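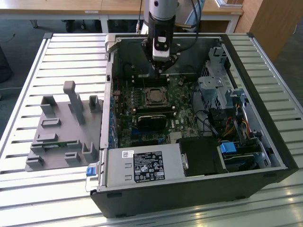 Stular Challenge Forum > Teams and Build Logs > Cluvcombe teardown project, want opinions on our task order

posted by cagefree_cluvcombe

Hi everybody! Long-time reader, and I think this is only my second post, so please be gentle. I'm one of the students on the Cluvcombe Community College robotics club team, and we're doing the desktop teardown track at Stular in June. For anybody who hasn't read the rules packet for that track, you get a used office desktop with the cover off, you lay it down however you like, and your arm has seven minutes to get as many parts out as it can without wrecking any of them. The points go up with difficulty. Memory is the cheap stuff, the drive cage bracket is worth a lot, and the power supply is worth the most but only if the cables come off cleanly first.

We practice on Dells because the college surplus room has a whole wall of them. The case goes on its side on the slotted aluminum table and our printed fixture plate sits to the left of it. The plate has a slot for parking a small board and three posts that I keep bumping with my sleeve. Our software is called Multis, which started as a class assignment for the Assefa Lab and kind of got away from us. It's a planner on top of a bunch of little skills (find screw, approach, grasp, pull, place), and it's pretty good at knowing what it wants to do. It's less good at doing it.

So here's my question, and I'm sorry it took two paragraphs to get to. We have been going memory first, then the bracket, then whatever time is left. Half of my team wants to flip it and do the bracket first while the arm is freshly calibrated, because the bracket is where we lose most of our runs. The other half (me) thinks you should bank the easy points. What do you all do?

Numbers in case they help: we've done 46 full practice runs this semester and gotten the bracket off in 21 of them.

posted by slowhands

Welcome! That's a nicer practice record than you make it sound, and I would bank the easy points too. Our team did bracket first last year and I still think about it. We sat there and watched the arm poke at one screw until the buzzer went, with two perfectly good memory sticks right there in their slots, and I had to go for a walk afterward.

How are you finding the screw? Overhead camera, wrist camera, or both?

posted by cagefree_cluvcombe

Both, sort of. The fixed camera finds the case and gives us a rough idea of where everything is. Then the arm goes in and the wrist camera takes over for the last part. I'll put up a wrist view so you can see what it's dealing with. The bracket is the piece hanging down the middle of the cage, and the screw we're after is the round-headed one with the washer near the top of it. 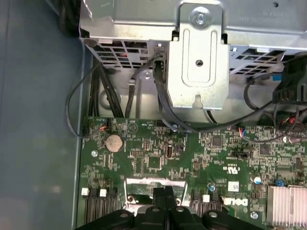 Wrist camera view of the drive cage and center bracket

As you can probably tell, the black cables are the trouble. There's a long one that comes out from under the bracket and goes off to the right across the top of the board, and Multis has a habit of deciding that it's an edge of something. We labeled 2,589 crops by hand over spring break (pizza was involved, so was a fair amount of whining) and it got a lot better at screws, but it still gets fooled by cables.

posted by ohmward_bound

I'm going to disagree with slowhands, in a friendly way, because we go around on this every season.

Bracket first. The reason your bracket skill fails in a full run is that by then the arm has already been yanking on things and the case has shifted a hair. Memory takes real force to pull. If you have nothing clamping the case down, and I can't tell whether you do, then everything your fixed camera learned at the start is a little bit stale. Have you compared your bracket success when it goes first against when it goes second? If you haven't split those runs up, the 21 doesn't tell you much of anything.

posted by slowhands

They could also just look again after the memory comes out! One more picture from the fixed camera, rerun the case finder, done. It costs a couple of seconds and you keep your points.

posted by ohmward_bound

If the arm is parked over the case then the fixed camera is looking at the back of a gripper, so you have to move the arm out, look, and move it back in. Ours took a lot longer than a couple of seconds to do that. I grant you ours was slow at everything.

posted by cagefree_cluvcombe

Oh, that one stings a little. No, we haven't split them up. I went back through the log on my lunch break and most of our runs were memory first, so I don't have enough of the other kind to say anything. There's a practice session on Thursday and I'll see if I can talk everybody into doing bracket first for the whole evening. The people who wanted it that way all along are going to be unbearable, but they do bring the snacks.

On clamping, we have a stop on one side and that's it. The rules say the case can be "located" but not "permanently fastened" and we read that in the most timid way possible. Does anybody know whether a toggle clamp counts?

posted by teardown_dad_62

Parent and longtime table judge here, though please don't treat a forum post as an official ruling, send it in through the question form like everybody else. In past seasons we've let toggle clamps through as long as the team could open them by hand with no tools. I remember one team that used a ratchet strap and we had quite a talk about it at the table, and in the end they were allowed to run, but the strap had to be loosened between rounds and it ate up their setup time.

While I'm typing, a word about those cables. Scoring is on what comes out undamaged, and that includes whatever you drag along with it. If that bracket comes up with a cable hooked over it and a connector gets pulled off the board the wrong way, you've got a bracket worth of points and a penalty that wipes out most of them. I'd want the arm to nudge that long cable out of the way before it does anything else up there.

posted by pixel_pusher_ee

Can I be the grumpy one? I think you are all arguing about order when the perception is what needs the love. Cable gets mistaken for an edge because you're training on crops. A crop of a cable next to sheet metal looks a lot like a seam, and if I were handed a little square of it I might not know either. Give the network the bigger picture and let it see where the cable goes. Also label the cables as their own class, if you didn't. My guess is that you labeled screws and called everything else background.

Look at how much is round and silver in that view. There's the screw you want, there's a coin-cell battery, there are screws all over the motherboard, and there's a capacitor as well. You have a lot of chances to be wrong, and I'd rather have a detector that knows what a battery is.

posted by cagefree_cluvcombe

You guessed right, we labeled screws and everything else was background. And yes, it has gone for the battery. More than once. We have a tally on the whiteboard with a little drawing of the battery looking scared.

I do worry about time, though. Relabeling nearly the whole set before June, with finals in the middle, is a hard thing to ask of people who already gave up their spring break. Would it be worth doing only the wrist frames?

posted by pixel_pusher_ee

Wrist frames only, absolutely, and start with the runs that failed. I got too worked up to say so in the last post, but it's a really nice project and I'd have loved to be on a team like that in school.

posted by slowhands

Seconding the failed runs idea. And keep the memory first until you've seen numbers that say otherwise, says me, stubbornly.

posted by ohmward_bound

Numbers that they'll have after Thursday, so I'm happy to wait.

One more thought, cagefree. There's a keyhole notch at the bottom of the bracket. On the machines we had, a notch like that meant the piece liked to slide a bit before it lifted. I don't know if yours is the same. If your pull skill goes straight out every time, have somebody take the bracket off by hand, slowly, and write down which way it wants to go.

posted by cagefree_cluvcombe

Our pull skill does go straight out every time, yes. I'm going to go read that sentence to my teammates. Thank you all so much, this is more help than I was hoping for, and I'll post the split once we have it. The clamp question went in through the form this morning.

posted by teardown_dad_62

Good. Bring a spare fixture plate to the event, too, printed ones get dropped in the parking lot every year.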